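# Kitchen worktops: care, repair and ordering

Answers to the questions most often sent to the Hidwood workshop. They apply to solid timber worktops supplied with an oil finish. Lacquered tops are covered by a separate sheet, available on request.

## Ordering

**What thickness should I choose?**
The standard thickness is 27 mm, which suits most base units. The 40 mm board is heavier and should be carried by at least two people. Both are made from full staves glued edge to edge.

**How long does delivery take?**
Stock lengths leave the workshop within 11 working days. Tops with cut-outs take longer, as the drawing has to be approved before machining. Orders placed in February may be delayed by our yearly stock check.

**Can you cut the sink opening for me?**
Yes. Send the template supplied with the sink, not a tracing of it. State whether the sink is inset or undermounted. The edges of the opening are sealed with two coats of oil before dispatch, but the installer must seal any hole drilled on site, including the tap hole.

## Fitting

**How long should the top rest before fitting?**
Leave it flat in the room where it will be used for at least 48 hours, on battens, with air on both faces. Do not stand it against a wall or lay it on a heated floor.

**How is the top fixed to the units?**
Use slotted brackets with round-head screws. Timber moves across the grain as humidity changes, and a tightly fixed board will split or cup. Leave a 5 mm gap at the wall and cover it with an upstand or flexible sealant. Do not glue the top to the carcass.

**Can it go over a dishwasher?**
Yes, with a foil moisture barrier on the underside. The barrier should extend 50 mm past the machine on both sides.

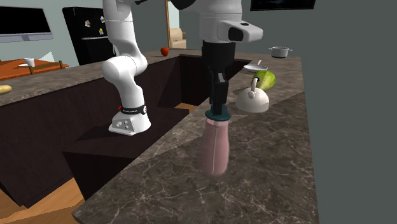
The same barrier is needed above a washing machine or tumble dryer. It is not needed over a fridge, provided the ventilation gap stated by the fridge maker is kept.

## Care

**How often should I oil it?**
Once a week for the first month, then every three months. The area round the sink wears fastest and may need extra coats. Drip a little water on the surface: if it soaks in and does not bead, the top is due for oil.

**Which oil do you recommend?**
We finish our tops with Farevside hard oil. Other worktop oils can be used, but test them on the underside first. Cooking oils never cure and will turn sticky.

**How do I remove a black stain?**
Black marks are usually caused by iron left on damp oak. Sand lightly along the grain with 120 grit, treat with oxalic acid solution, rinse, allow to dry overnight and re-oil. Wear gloves and eye protection.

**Is a burn mark repairable?**
Shallow burns sand out. For deeper damage, send a photograph with a ruler beside the mark to Senga Rutherford in repairs.

**What should I do with used oil cloths?**
Soak them in water and lay them flat outdoors to dry before disposal. Crumpled oily cloths can catch fire without a flame.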